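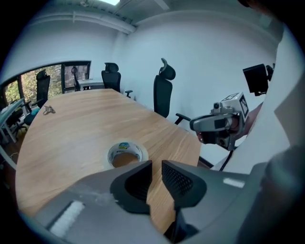 Can two students with no robotics background get usable practice recordings out of the Nomomano hand-held gripper kit in one term?

Mostly they can, as long as they're happy to spend the first few weeks on setup and they don't expect much from the manual.

Nomomano kit review, final project report
Ashraful Selvanayagam
Submitted 2019-11-13

Why I picked this one

The project list had a bunch of options and most of them were simulations. I wanted something I could hold. The Nomomano is sold by Datona as a pair of hand-held grippers plus their recording software, Sesturum. You do a job with the grippers in your own hands, the software logs how they moved, and later you can feed that to an arm. We didn't have an arm, so this report stops at the recordings. I said so in my June proposal and it was approved that way, so please don't mark me down for it!

The kit cost the department $2457, which made me pretty nervous carrying it across campus the first time.

Getting it going

Unpacking was fun. Setup was less fun. The marker cube has to sit dead square on its mount and mine had a bit of wobble in it, so Sesturum kept telling me the gripper was tilted when it was lying flat on the desk. I emailed Datona and they sent back a one-line reply saying to tighten the lower screw first and then the upper one. That fixed it. It should be in the manual and it isn't.

The other thing that cost us time was cables. They hang down and trail off the table, and if you reach across your partner you end up tangled. We worked out a rule where the person on the right keeps their cable on their right, always, and stays on their side of the table. Sounds silly but it saved a lot of swearing.

We worked in one of the small meeting rooms in the Cassim building. The room is bright, the walls are plain white and the table has a nice rounded edge you don't bang your hip on. The windows were a bit of a pain though - when the sun came in low, tracking got jumpy and we had to start the take again.

What we recorded

I kept the objects ordinary. A roll of tape lying flat and a set of keys were the two main ones, and the job was to pick the thing up, pass it to the other gripper and put it down again. We ended up with 77 takes I'd call clean, meaning nobody dropped anything and the log had no gaps in it.

The tape was the easy one. You can go in with one fingertip in the hole and the other outside, or pinch it across the whole roll if you open wide enough. My partner liked the first way and I liked the second, and I left both in the set. Keys were awful to begin with. They lie so flat on the wood that the fingertips slide right over the top, and you have to come in really low and sort of sneak under the ring. By the last few sessions I could do it without thinking, but I still wouldn't want to do it with someone watching.

Comfort

Each gripper weighs 755 grams on our kitchen scale, cube and all. That's fine for ten minutes. After an hour my wrist was done, and my partner (smaller hands than me) gave up sooner. We settled on short sessions with lots of stops. A wrist strap would be a big help, and so would a second grip size.

Fingertips

I like the fingertips a lot. One has a smooth inner face and the other has a mesh sort of texture, and you can really feel the difference when something starts to slip. I'd still like to try a textured pair on both sides for the keys, but Datona sells those separately and I'd used up my budget.

Sesturum

The software is okay. Playback is great, naming files is terrible. Every take gets a long number and you have to rename it by hand, and I lost some 2 hours one night sorting out a folder I'd mixed up. Export worked first go on the lab computer and never worked on my laptop.

Would I buy it again?

For a class project, I'd say go for it, but book the room early in the term and plan to share the kit between two people. For one person working alone I'd hold off, since the handovers are the best part and you can't easily do those by yourself. If next year's group wants my notes on the keys, they're in the Cassim shared folder under "keys low approach", along with the screw instructions from Datona.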